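Leonie Fuchs teaches robots to tidy bedrooms, and most of her work is done without a robot. Her group at Merkeck records people doing household jobs with a gripper in each hand, then trains a policy on what the grippers and head cameras saw.

"People expect us to be steering an arm from a desk," she says. "We gave that up in November. It was slow, and the operators got tired and started moving like machines."
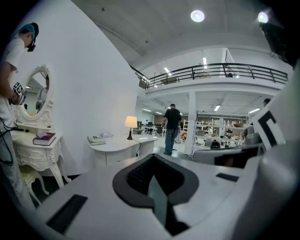 The method her group settled on is called Prerkex. An operator wears a cap with a camera on it, holds the two grippers and does the job at a normal pace. The position of each hand is worked out afterward from the video. In the results the group released on January 19, 2018, the training set came to 2973 recordings made by 35 operators.

Fuchs says the number of operators mattered more than she had planned for. "With seven people, the policy picked up their habits. One of them always came at a book from the left, so the policy did too. When we brought in more people, that went away."

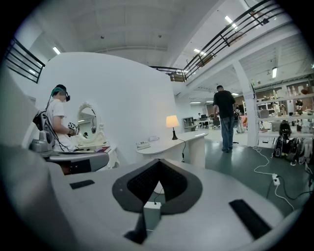
Recording at the dressing table, with the desk and lamp behind.

The trained policy put the object in the right place in 70 per cent of trials. Fuchs calls that fair. Most of the misses were thin things lying flat, which the fingers pushed along the tabletop.

Her colleague Rüdiger Fröhlich looks after the recordings, and his complaint is the view from the head. When operators look up to see where they're going next, their hands drop out of the picture and that stretch has to be thrown out.
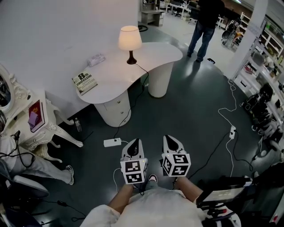
Fröhlich wants the next round to use furniture that hasn't been in any recording so far. He doesn't think a policy should get credit for knowing one room. The curved desk is a good test, he says, with its rounded top and a paperback lying near the left edge, and he'd like to see the same job tried on a square one. Lamps worry him more. "The shade is bright and the cord goes over the back. I want to know what happens when someone moves it."

Fuchs agrees, but wants the flat objects sorted out first. She and Fröhlich were still arguing over the order when we left.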